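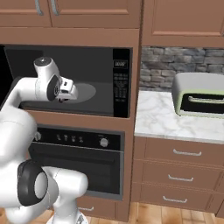 N° 50, juin, page 12

Kindov Cuisine, de Poltent : régler un bras avant de le recevoir

Poltent vend Kindov sous forme de licence annuelle, à 2350 euros pour un poste. Le module Cuisine est compris. Il contient une pièce meublée nommée Fatham, un bras blanc sur colonne, sa pince et les outils de calibration. L'atelier Navarro nous a prêté un poste pendant la préparation de sa propre cellule, et nous avons suivi la mise en place du début à la fin, sur le modèle simulé uniquement.

L'installation se fait en une matinée. Le repère de la base se saisit à la main : position au sol, puis orientation par rapport à la colonne des appareils encastrés. Il faut le faire soigneusement. Un écart de quelques millimètres à la base se retrouve amplifié au bout de la pince, et le four à micro-ondes laisse peu de marge. Nous avons d'abord réglé la position d'approche, pince dans la cavité, au-dessus et un peu à gauche du plateau tournant, avant d'autoriser la moindre descente.

Le point outil est mal expliqué. Par défaut, Kindov le place sur la bride et non au bout des doigts. Le manuel n'en parle que dans une annexe. Une fois la valeur corrigée, nous avons lancé 200 approches du plateau avec de petites variations de départ. Les contacts avec la paroi sont consignés dans un journal, avec l'axe concerné et l'heure. Le fichier est lisible et s'exporte sans difficulté.

Le réglage des butées articulaires est plus commode. Chaque axe a sa fiche, on y entre les limites, la vitesse maximale et le seuil d'arrêt. Crisanto Salazar, chargé de la cellule chez Navarro, garde une fiche par poste de travail et recharge celle dont il a besoin. « Je vérifie toujours le poignet en premier, c'est lui qui touche », dit-il. 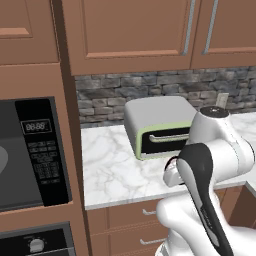 Bancs d'essai / Logiciels de cellule

Le mini-four posé sur le plan de travail sert de second poste. La pince s'y présente à peu près à hauteur du plan, avec la poignée horizontale de la porte comme cible. Le réglage est différent : l'avant-bras passe près des tiroirs, et nous avons dû réduire la vitesse du coude pour garder une trajectoire propre.

Côté décor, le rendu suffit pour placer une caméra virtuelle. L'afficheur du micro-ondes indique 88:88, les inscriptions des touches sont trop petites pour être lues. Pour un essai de lecture d'écran, il faudra fournir ses propres textures.

L'entretien se limite à refaire la calibration après chaque mise à jour, car la nôtre a effacé le point outil. Pensez à exporter les fiches avant. Le journal ralentit au-delà d'environ 3000 lignes et doit être vidé à la main.

Pour : fiches d'axes claires, journal des contacts, export simple.
Contre : point outil par défaut, manuel incomplet, mises à jour à surveiller.

Licence d'un an, un poste. Assistance par courriel, en français et en espagnol.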